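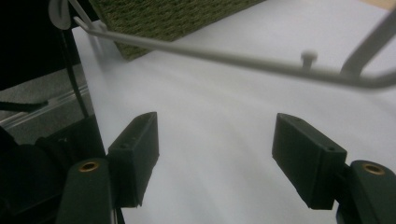
Sectional pole

By Zerrin Sarıgül
Feb 26, 2025

A sectional pole is a straight, hollow pole made up of two or more lengths of tube joined end to end. It is used where a single length would be too long to carry, store or pass through a doorway. Common uses include tent and awning supports, flagpoles, curtain and clothes rails, window-cleaning poles, aerial masts and the handles of long garden tools.

Parts

Each length is called a section. The section that rests on the ground or in a socket is the base section, and the one furthest from it is the head. The place where two sections meet is the joint, and the part of one tube that lies inside the other is the overlap. A ferrule is a short sleeve fitted over or inside the tube ends. A collar is any raised ring round the outside of the pole at the joint, whether or not it carries load.

Types of joint

In a swaged joint one end of the tube is drawn down to a smaller diameter and pushed into the plain end of the next. No separate part is needed, but the reduced end is easily bent when the pole is taken apart. A spigot joint uses a solid or hollow plug fixed in one tube. A threaded joint is slower to put together and holds well against pulling, though grit in the thread will wear it quickly. Telescopic poles keep one section permanently inside another and lock it with a twist cam, a lever clamp or a spring button. 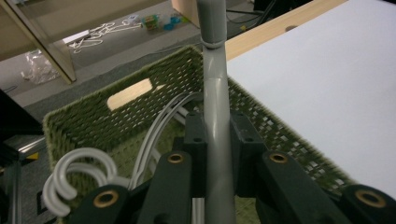 Collars serve several purposes in a sectional pole. They cover the cut edge of the outer tube, stiffen it against splitting and give the hand a stop when sections are pushed together. Their outline varies from a square-shouldered band to a smooth bulge. The grey pole shown has a rounded collar where two segments meet, with a thin pale ring at the joint. A rounded outline is less likely to catch on cloth or cord, so it is often chosen for rails and for poles that are handled along their whole length.

Materials

Steel tube is cheap and stiff but heavy, and it rusts from the inside if water collects in the base section. Aluminium alloy is lighter and is the usual choice for tents and masts. Rigid plastic tube does not rust, but it bends readily and becomes brittle after long exposure to sunlight. Fibreglass and carbon fibre are used where low weight matters most. Wooden sections with brass ferrules are still made in small numbers, mainly for drain rods and fishing tackle.

Strength

A joint is normally the weakest point in bending. The overlap has to be long enough to stop the tubes rocking, and a loose fit allows the pole to lean even when each section is straight. Under a load from above, a slender pole fails by buckling, and the load it can bear falls with the square of its length - doubling the height cuts it to a quarter, if the end fixings are the same.

Sizes

There is no general standard. The Clukstead pattern, a range of awning poles, used 610 mm sections with a 116 mm overlap. Its trade list, compiled by Ekrem Kırmızıgül, gave 2,000 mm as the greatest height for use without guy lines.

Contact: Clodel reference pages | © Clodel 2025 | Back to top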